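Category: Materials & Care > Glazes, Stoneware, Hard Water

kilnside_43
Tap water here tests at 300 ppm hardness. Dark glazes get a pale haze after a few washes. Dish soap does nothing. Is this scale, or is the glaze breaking down?

bzepeda
Put a few drops of white vinegar on one spot for 30 minutes, then rinse and dry. If the spot clears, it was scale. If it stays dull under a side light, suspect etching.
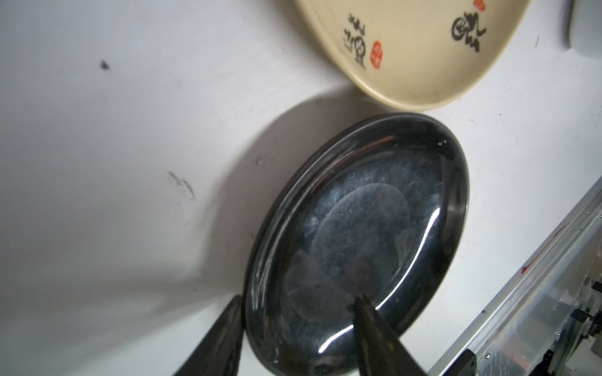

Dark oval dish, dull patch on the inside floor.

Jevthorpe
Disagree on vinegar as a first step. Some matte and metallic glazes lose color in acid. Try a baking soda paste and a soft cloth first.

bzepeda
Baking soda is an abrasive and won't dissolve carbonate. A short spot test on the foot is low risk if the glaze is fully glossy.

Jevthorpe
Fair for gloss. I'd still keep it under 10 minutes.

kilnside_43
Tested the underside of one bowl with vinegar. Haze came off, gloss looks the same. Second bowl, from the Hamville pottery sale, didn't change at all.

bzepeda
Then the second one is probably wear. Dishwasher?

kilnside_43
Yes, top rack, since December.

Contact the moderators | © Cirkska Boards | Back to top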